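The letter came by email first, then on paper, both copies with the same typo in the domain name. Lullura got three weeks to switch off its mirror of a subtitle archive or see its owner in court. The owner, who runs the site alone and asked to stay unnamed, talked to me by phone for most of an evening. Line was bad. I've cleaned up the quotes a bit.

First thing I asked was whether the letter was a surprise.

"No. Well, the size of it was. I figured I'd get a takedown for a few files, same as everyone. They want the whole mirror gone, and they want me to sign something saying I'll never host another one. Anywhere. For life, as far as I can tell."

Lullura mirrors Pakura, a fan-made subtitle archive that went dark in November after its host pulled the plug. No movies on it, no shows. Text files with timings, mostly in languages the studios don't bother with. The letter is from Gosselin, a rights agency acting for a group of distributors, and it lists 1347 files by name. 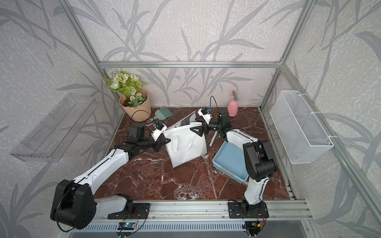 Two robot arms and a white tote bag, marble tabletop.

Did the owner go through the list? Most of it. Took three nights.

"Plenty of those I can't argue with, they're straight copies of the official subs, somebody ripped them off a disc. I'd have taken those down if they'd asked. I said so in my reply. But there's a whole pile that are original translations of silent films. Title cards. Who owns that? And some are for movies that never got a release with subtitles at all, so whose sales am I hurting?"

The agency's position, going by the letter, is that a translation of the dialog is a derivative work and needs permission, whoever typed it and whether or not money changes hands. That's not a crazy reading of the law. Courts have gone that way before. The owner knows it and doesn't pretend otherwise.

"I'm not going to tell you I'd win. I've read enough to know I might lose on most of it. What bugs me is they skipped the company and came for me. There's a company! It's tiny but it's registered, it pays for the domain. The letter has my home address on it and my name, and the company shows up once, in a footnote."

That's the part people on the forums have picked up on. Going after an individual changes the math. A company with nothing in it can fold. A person has a car and a lease and maybe some savings. I asked if that was the point of doing it this way, and there was a long pause.

"I think so. I can't prove it. It worked on me for a couple days, I'll say that. Didn't sleep. I had the server shutdown typed out and ready to go."

So why is the mirror still up? Partly the reaction. After the letter was posted, 80 people wrote in offering to host copies, and the owner turned them all down. Didn't want anybody else getting the same envelope. Partly it's Banlow, a legal clinic that looked over the paperwork for free and told the owner not to sign anything yet.

"They said the promise was way broader than anything a judge would order. That was the word, broader. So we wrote back and offered to remove the ripped ones and keep the rest, and asked them to deal with the company. Nothing so far. I check my email like a maniac."

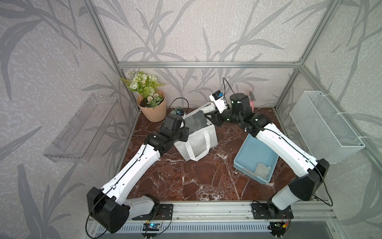
Not everybody who used the old archive is on board. One former Pakura uploader wrote to me that the mirror went up without asking the translators, that plenty of them would have said no, and that it's a bit rich to complain about permission after that. I read the message out over the phone.

"Yeah. Fair. That one stings because it's right. The archive was going away in two days and I grabbed it. I should've tried to reach people. There's a removal form now, translators can pull their own stuff, no questions. A few have."

How many is a few, I asked. The owner wouldn't say. Didn't want it to turn up in a filing.

We got into money. Lullura has never run ads. There's a donation button, and it brings in enough to cover hosting in a good month. The letter calls it a "commercial enterprise" anyway, on the strength of the button. Banlow thinks that's weak, according to the owner. It also matters, since the damages they can ask for go up if it sticks.
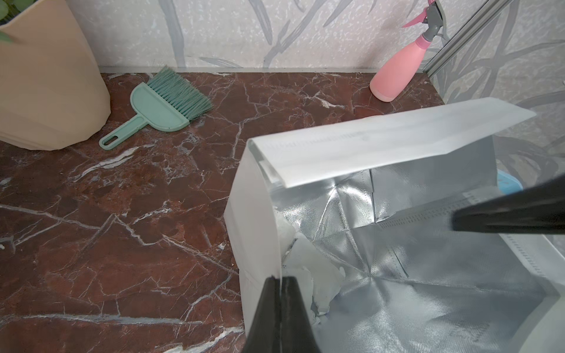
What would a good outcome look like?

"They take the offer. I drop the copies, the company signs for it, my name comes off, done. I'd take that tommorow. I don't need to be a test case. People keep emailing me like I'm supposed to be one, and it's nice of them, but they're not the ones who'd be paying."

And a bad one?

"I get sued, I can't afford to show up, default judgment. Then the whole thing's gone anyway, the silent films too, and I'm paying it off till I'm old."

There's also the option of just blocking visitors from the countries named in the letter. The owner looked into it and decided it was half a fix. People would be on a VPN in five minutes and the agency would call it bad faith.

I emailed Gosselin asking why the letter was addressed to an individual and whether it had seen the offer. Got an automatic reply with a ticket number. Will update if a person writes back.

The deadline in the letter is still running. The owner says the mirror stays up till then at least, and after that it depends what Banlow says, and on whether the other side picks up the phone. We hung up a bit after that, the owner had work in the morning.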